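Questions about the Ribbed Cup

This page is for people who bought a cream cup from our small shop in Estholm, or who think of buying one. I collected the questions which come most often by mail and at the counter. If your question is missing, please write to me and I will add it.

Is it a cup, a bowl or a vase?

We sell it under the name Ribbed Cup, but many customers call it a bowl, and both words are fine with me. It is made from plastic, so please do not expect the weight of a ceramic piece. Most people keep it on a desk or a bathroom shelf and put small things inside: cotton swabs, hair clips, thin brushes, wooden sticks for crafts.

Can it hold long, thin things?

Yes, if they are light. A stick will not stand straight in it. It will lean on the rim, and for most people this is good enough. If you want that your sticks stand upright, put a handful of dry rice or sand in the bottom first. Heavy metal tools are a different matter — they can pull the cup over, and I don't recommend them.
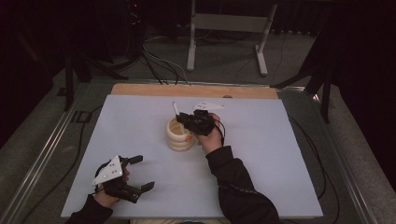
The Ribbed Cup on a white foam board, with one thin white stick.

Which colors do you have?

At the moment only cream. We tried a gray one in November, made by Maneck, but the color was not even and we sent the whole box back. Customers sometimes ask for pure white. The cream has a little yellow in it, and beside white paper you will notice this. Please think of it when you want to match the cup with white furniture.

Can I drink from it?

No. It is sold for storage only and it was not tested for food or drinks. Please also do not put in unwrapped candy.

How do I clean the ridges inside?

Dust likes to stay between the ridges. Use warm water, a drop of dish soap and a soft toothbrush, and follow the ridges around from the rim to the bottom. Leave the cup to soak for 20 minutes if something sticky is inside. Dry it upside down on a towel. Please do not use the dishwasher or scouring powder. The powder makes the shiny surface dull, and I know no way to repair it.
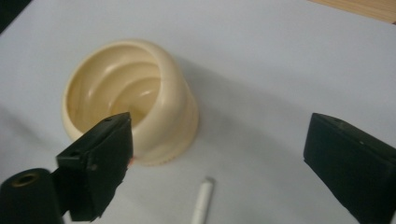 Page last changed: 29/04/2020

Why does the inside look like a spiral?

The curved ridges on the inner wall wind down to the middle. It is part of the design and not a fault of the mold. Two customers returned a cup for this reason, so I prefer to explain it before you buy.

I see a fine line on the base. Is it broken?

Run your fingernail over it. If you feel a small raised line, it comes from the production and is harmless. If you feel a gap, or if water comes through, write to us and we will replace the cup.

How do I order?

Send a mail with the item number, 2588, and your address. Poppy Mottram packs the orders and answers in two working days. If you live near Estgate, you can also pick up your cup at the Raju stationery store, but ask there first if they have it — they take only a few each time.

Can I return it?

Yes, as long as it is unused. Keep the box, please. We pay for the return only when the cup is damaged or when we sent you the wrong item.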